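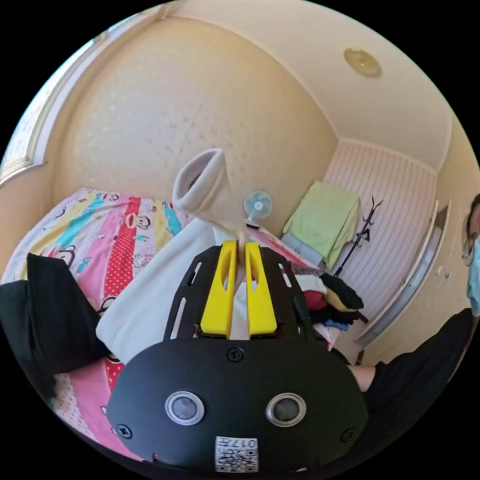 4 min read

I have never believed in sock folding. I should say that first, so you can weigh the rest of this accordingly. My position for most of my adult life has been that a sock is a small bag for a foot and doesn't need a system, and that anyone who irons, rolls or files them has time I don't have.

Then in September I emptied the sock drawer onto the bed and found 46 socks, and only 30 of them had a partner. The other 16 were just sitting in there, taking up room, some of them for years by the look of the elastic.

So I spent a month trying the things people tell you to try. Most of it was oversold.

The first was the "file fold," where you lay the pair flat, fold it in thirds and stand it up on its edge like an index card. It looks wonderful in a drawer for one morning. Then you pull out a pair from the middle and the row slumps. Thick socks will more or less stand. Thin ankle socks will not stand up for any length of time, whatever the videos show, and I suspect the videos are filmed right after the folding. I gave this two weeks and a shoebox lid as a divider. The lid helped more than the folding did.

The second was a set of drawer inserts from Gestdale, the kind with little fabric cells, one pair to a cell. I wanted to hate these and I partly do. The cells are sized for a dress sock. Put in a winter sock and it bulges up and catches on the drawer above. They also fold flat on their own when a cell is empty, so the day before laundry the whole thing starts caving in. If you own nothing but thin socks, fine. I'd still buy the cheaper Cindale version, which looks the same to me and came with a stiffer bottom.

The third was sock clips. You're supposed to clip each pair together when you take them off, and they go through the wash and dryer like that and never get separated. I bought a pack of 12 from Mösli. My objections:

The toes don't get as clean where the clip holds them. The clips rattle in the dryer. And the method depends on a tired person at eleven at night stopping to clip two socks together, and if I were that person I wouldn't have had the problem. I can report that after three washes I had nine clips. I would like to know where the others went, and I assume they're with the socks.

What did work was dull. I sort on the bed now. Everything comes out of the basket and onto the bedspread, spread out in one layer, and I don't do anything else with the laundry until the socks are matched. I had always done them last, after the shirts and towels, when I was sick of it, and I'd throw the leftovers in the drawer to deal with another time. Doing them first takes a few minutes. A busy, bright bedspread is annoying for this if your socks are patterned, but pale ones show up nicely against it. If all your socks are black you'll want something light under them, an old sheet or a big white T-shirt.

Pick each sock up by the toe and let it hang before you pair it. I thought this was fussy. But a lot of my "pairs" were two different lengths that looked the same in a heap, and I'd been wearing them that way and wondering why one kept sliding down. Beige is the worst for it. I had four kinds of beige.

As for the fold itself, I lay one on the other and fold once. No ball, which does seem to stretch the cuff, although I've read people who say a sock will be ruined by it in a month and that's nonsense. I balled mine for twenty years. The cuffs got loose, sure, and so did everything else I bought back then.

The orphans go in a paper bag on the closet shelf. If a partner hasn't turned up by the next time I change the bedding, out they go. Four have been reunited so far, one of them from inside a fitted sheet. The rest became dust rags. I was told a thick sock over the hand is the best thing for blinds, and it's okay. A rag is also okay.

I did briefly consider the other popular answer, which is to throw out everything and buy identical socks. Dretdale sells a bundle for 70 dollars. For 70 dollars I can put up with four kinds of beige.

The Gestdale inserts are in the bathroom now holding travel-size shampoo, and they're pretty good at that.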